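Kitchen help wanted – Fandthorpe House, shared lunch kitchen

Part time, starting August. 31 hours over two weeks, mostly 10 am to 3 pm. Lunch included. Two spots open, maybe three if Zallus Catering renews with us.

What it is: dish washing, wiping down, putting away, some light prep (peeling, salad, bread). Lunch goes out for the Kwak Street offices upstairs and whoever wanders in from the Moltitz building next door. Busy stretch is noon to 1:30. After that its mostly cleanup.

No experience needed. Must be ok standing, ok with hot water and gloves, ok lifting a full stock pot with somebody on the other side. Food handler card is a plus, we pay for the class if you dont have one.
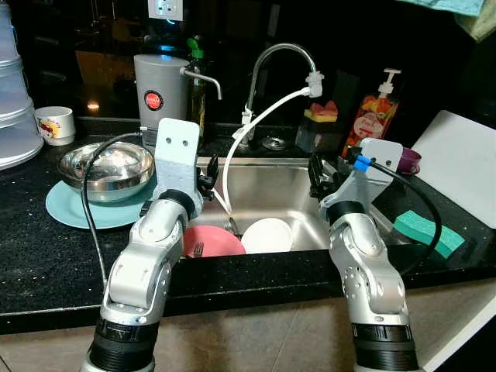 Dish work is by hand in the small kitchen, so please be comfortable with that. Rinse first, then wash, glasses before anything greasy. It's one basin, no second side to rinse in, so things get done in small batches – a plate, a bowl, the forks, then the next lot. Big mixing bowls wait on the counter to the left till the basin is clear. Dark stone counter gets wiped at the end of every shift, speckles hide crumbs so use your hand to check. Sponges get swapped daily, new ones are in the drawer under the water dispenser.

Pay is hourly, paid every two weeks. Shoes with grip please, we have aprons. Hair tied back. Parking in the rear lot after 9:30, bus 30 stops across the street.

Trial shift is two hours and it is paid. You'll do a round of dishes, help set out lunch, and meet whoever is on that day.

To apply – stop by the front desk between 2 and 4 pm or call ext. 353 and leave your name, number and which hours you can do. Short note is fine, no resume needed. Put "kitchen" on the envelope if your dropping something off, mail goes to Box 734.

Open untill filled.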